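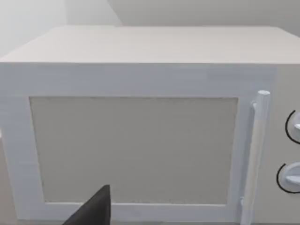
Section 4. Setting up the Norkach gas leak alarm

Read this section all the way through before you open the wall plate. The alarm detects natural gas and propane. It does not detect carbon monoxide or smoke, and it must not be used in place of alarms that do.

WARNING: If you smell gas at any point, stop work. Do not flip light switches or unplug anything. Leave the building with everyone in it and call the emergency number or your gas supplier from outside.

4.1 Before you start

You will need a Phillips screwdriver, a pencil, a drill with a bit that fits the supplied anchors, and a step stool. The box contains the alarm, the wall plate, 2 screws, 2 anchors and the power adapter.

Check the label on the back of the alarm. The Flovatari sensor inside has a replace-by month printed next to the serial number. If that month has passed, return the unit unopened to the store.

4.2 Choosing a location

Natural gas rises and collects near the ceiling. Propane sinks and collects near the floor. Find out which one your home uses before you drill. Your gas bill or the plate on the tank will say.

1. For natural gas, mount the alarm high on the wall, 11 inches below the ceiling.
2. For propane, mount it low on the wall, 11 inches above the floor, where it will not be kicked or covered by furniture.
3. Stay in the same room as the appliance you want to monitor. A closed door can delay the alarm.
4. Keep it out of the direct path of steam, cooking fumes, fans and air vents.

Note: Do not mount the alarm inside a cabinet or behind a curtain. Bathrooms and unheated garages are also unsuitable.

4.3 Mounting the wall plate

1. Hold the plate against the wall with the arrow pointing up and mark both holes in pencil.
2. Check for pipes and wiring behind the wall.
3. Drill the holes and push in the anchors until they are flush.
4. Fasten the plate with the screws. Tighten by hand. Overtightening will bend the plate and the alarm will not latch.
5. Slide the alarm down onto the plate until it clicks.

4.4 Connecting power

Plug the adapter into an outlet that is not controlled by a wall switch. The light on the front blinks amber while the sensor warms up, then turns steady green. Do not test the alarm while the light is amber.

CAUTION: Use only the adapter supplied. The backup battery runs the alarm during a power outage but is not meant to power it day to day.

4.5 Linking to the Strobel base station

Skip this step if you are using the alarm on its own.

1. Press and hold LINK on the base station until it beeps once.
2. Press and hold TEST on the alarm within one minute.
3. Wait for two beeps from both units.

If the units do not pair, move the alarm closer, pair them there, and then return it to the wall plate. Linked alarms sound together. The base station stores up to 3,000 events and erases the oldest first.

4.6 Testing

Press TEST and release it. The horn sounds four times and the light flashes red. Repeat this once a month and after any power outage. Warn other people in the building first, as the horn is loud at close range.

Never test the alarm with a lighter or a gas burner. This can start a fire and can damage the sensor.

4.7 If the alarm sounds

1. Put out open flames only if you can do so on your way to the door.
2. Do not operate any electrical switch.
3. Get everyone out. Leave the door open behind you.
4. Call for help from a safe distance.
5. Stay out until the fire department or the gas company tells you it is safe.

The horn stops when the gas has cleared. A silent alarm does not mean the leak has been fixed.

For replacement adapters and wall plates, see the Kostley parts list in Section 7.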